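Getting tea stains out of mugs (and keeping the sink clear while you do it)

Quick one today, kettle's on. Had three emails asking how to shift the brown ring without scratching the glaze. Easy. Cheap too.

You need: bicarb, washing-up liquid, a soft cloth, an old toothbrush. White vinegar if the stain is ancient. No wire wool, ever.

Step 1. Rinse the mug in warm water. Shake it, don't dry it. Bicarb sticks better to a damp wall.

Step 2. Put in 2 teaspoons of bicarb and a few drops of water. Stir with a finger till it's like toothpaste. Too runny? More bicarb.

Step 3. Rub round the inside with the cloth. Small circles, light pressure. Then the toothbrush for the bottom corner, and where the handle joins -- people always miss teh handle.

Step 4. Leave the paste on for 60 minutes if it hasn't shifted. Go and do something else.

Step 5. Rinse, wash as normal, rinse again. Bright colours show leftover powder so tilt it to the light and check inside.
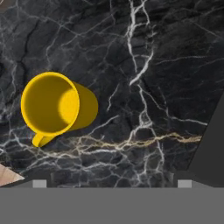 Solène Pruvost wrote in to say she skips the paste and fills hers with hot water and a spoon of bicarb overnight, then wipes it in the morning. Works on light stains, she says, less so on the builder's tea sort. Fair enough. I've tried it since and it's fine if you remember it's there.

Vinegar next. Only for really old marks. Half a cup, warm, ten minutes, out. Don't mix it with the bicarb, they cancel out and you've got salty water with bubbles. And keep vinegar off marble -- it etches. Dull patch, wont polish out with a cloth. If your worktop is marble do the whole job in the sink, and wipe drips with plain water straight away.

Metallic trim or hand-painted? Skip all this. Washing-up liquid and patience.
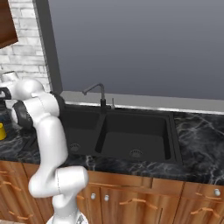
Briria, June 16, 2025

Update after a few questions. Yes it works on teapots, use a bottle brush for the spout. No, not on bare aluminium, goes grey. Travel cups fine but take the seal out first and do it seperately.

Fabrice Picard asked about coffee. Same method, leave it a bit longer. Limescale is another page, will get to it.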